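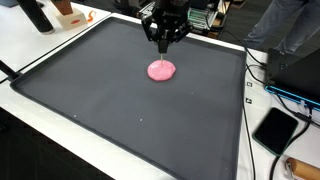 Pink dough on a gray silicone tray, with a thin wooden stick pressed into the top.

Vega Urquijo has made modeling dough for nine years, most of them in a rented unit at Nivammont. Her current recipe, sold under the name Kumier, is flour, salt, water, oil and cream of tartar, cooked in batches of 600 grams.

She judges a batch by how it takes a stick. "You push straight down and watch the top," she said. "If the surface cracks around the hole, it needs oil. If it closes up on the wood, it needs another minute on the heat."

Color goes in with the water. Pink is the hardest to keep even, according to Urquijo, and she mixes it at a slower speed than the blues. Lumps are a separate matter. "A few lumps after cooking are normal. I knead for four minutes and then look again."

All shaping is done on silicone trays with a raised lip. Anselmo Casado, who runs the packing side, switched to them in April. "Wood soaks up the oil, and steel pulls the heat out too fast," Casado said. "Silicone you can bend to get the dough off." The drawback is dust, which shows on dark trays. He wipes each one with a damp cloth between colors.

A finished piece is pressed into a flat round and weighed at 137 grams before it goes into a tub. Storage is at room temperature, lid closed. Urquijo does not recommend the refrigerator. "It sweats when you take it out, and then the salt comes to the surface."

A green is next, once she settles on the pigment.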